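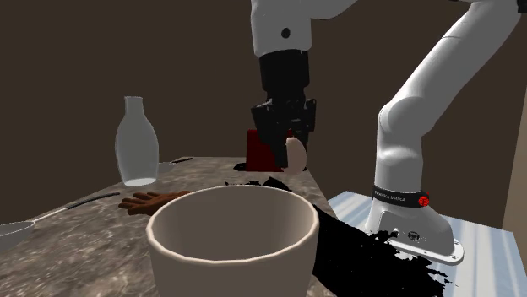

Review: the Gikthorpe simulation kit, tried at the Villalba open day

I went to the Nustalmont open day at their Villalba office on a Friday in May, mainly to try Gikthorpe. It's a software kit for building kitchen tasks and running a simulated robot arm through them on an ordinary computer. Nustalmont sells it, and a smaller outfit called Riltutix makes the object library that comes with it. I teach an evening class in basic automation and have been looking for something my students can use without waiting their turn at a real arm. I paid nothing to get in and nobody asked me to write this.

The day was split into a talk in the morning and hands-on time after lunch. The talk was fine but long. It covered the license terms twice and the file format hardly at all, and I'd have liked it the other way around. If you go to the next one, you could turn up at noon and miss very little.

For the hands-on part we sat two to a screen. Each pair got a countertop task with a Franka arm, an egg, a bowl and some other kitchen things lying around, and the goal was to put the egg in the bowl. You can drive the arm yourself with a game controller or write a short script. My partner at the desk had never used either, and was moving the gripper where she wanted it before the coffee came around. The controls are sensible. One stick moves the hand flat over the counter, the other raises and turns it, and the triggers open and close the fingers. I only had to look at the printed card once.

The egg is a good choice for a first task. You set a limit on the grip force, and if you go over it the run stops and is marked as a fail. Set it too low and the egg slips out when you lift. We failed 8 times before we got one in the bowl, most of them my fault for lowering too fast. That's a fair lesson for beginners and it costs no eggs.

Scripts are plain text and easy to read. A full pick and place came to less than a page. You can save a run, change the start position of any object and play it again, and the reset takes 2 seconds, which matters more than it sounds when a class is waiting. There's also a batch mode. The staff set one going with 200 starts, each with the objects shifted a little, and we came back after a break to a table of results. I would use that a lot.

The Riltutix library has 551 objects, and they are searchable by name and by size. The quality varies. Bowls and bottles look right and behave right. Cloth items are stiff, so a glove acts more like a thin board than like something you could fold or pick up by a finger. The staff said so up front, and I'd rather hear it from them than find out at home. Long thin things such as ladles sometimes rolled when I expected them to stay put.

My main complaint is the picture. The arm is drawn well, down to the lettering on the base, but the view has ragged black patches in it, on the counter and over by the arm's platform. I asked about them and was told they depend on the camera settings and can be reduced. Maybe so. On our screen they stayed there all afternoon – I tried three of the presets – and a student would ask about them in the first five minutes. They didn't get in the way of the task, but for the money I expected a cleaner view.

The second complaint is the help pages. The search only looks at titles, so typing "grip limit" got me nowhere. The page I needed was under "Contact settings." The staff were patient and knew the product, but they won't be in my classroom.

Setup I can't judge, as the machines were ready when we sat down. I was told it needs a decent graphics card and that a school license covers one room of computers. Prices were on a sheet by the door and are the same for everyone, with no discount for signing on the day. I liked that.

Would I buy it? For a class, probably yes, after a trial on our own machines. The controls and the batch mode are both better than what I use now. For one person at home it's hard to justify unless you already have a project in mind. I've asked for the trial version and plan to start the autumn group on the egg task, with the controller first and scripts from the third week.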